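Nekis handheld grippers, two months in

I love these things! We bought a pair for recording pick-and-place demos, and on our second day we logged 125 good ones before lunch (with the old Flurnley set, 62 was a strong morning). The jaws close smoothly, and small stuff like cups and open boxes feels natural almost right away. My one gripe is the cables, which tug a bit when you reach far left. Retraining on the new examples starts Monday and I can't wait. Four and a half stars from me.
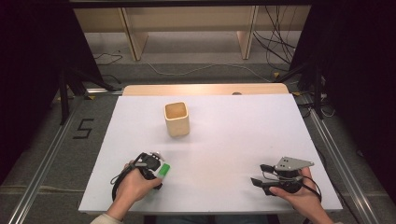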